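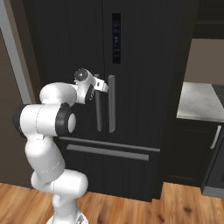
Games > Features > Simulation

The Players Who Found the Lost Village of Sonddale

For many years, the players of the farming and trading game Sonddale repeated the same story. North of the last bridge, they said, there was once a full village, and the studio removed it before release. The studio, Madigan, never confirmed it. This summer a small group of fans put most of that village back together, and anybody with the PC version can now walk in it.

The work began in February, when Huguette Poirier was looking through the sound folder of her old disc copy. She wanted only to take out the music of the harbor. Instead she found 28 voice lines from a baker who does not appear anywhere in the game.

"I listened to them three times," she told me. "He complains about the flour, he complains about his brother. I thought, this man must have had a shop."

She wrote about it on the Grekwood forum, where fans of the game have met since its first year. Other members then searched their own copies. The disc version held 513 files which the game never loads: pieces of wall, signs without text, a short quest about a stolen bell. In the later download version almost all of them were already deleted.

To put the pieces in their right positions was slower. The group had no map of the village. They used a tool called Cultel, made by one of the members, which reads the height of the ground and compares it with the bottom of each building. With this method 19 houses found their place. The rest are standing where the group believed they should be, and a note in the menu tells you so.

I spent two evenings there. The village is quiet and a little unfinished. Some doors do not open, and the baker speaks his lines in a strange order. But the bell quest works until its end, and its last conversation explains why the bridge keeper in the normal game is always so angry. I had wondered about this man since I was in school.

Poirier is now working on the baker's brother. He has a name and a hat, but so far no voice.

Comments

mossy_lantern: Did the bridge keeper quest on my old laptop last night. It needed 80 seconds to load, but I was happy.

Pell: Does it work with the download version or must I find a disc?

tobbe_r: @Pell the download version works, the mod brings its own files. Make a copy of your save first.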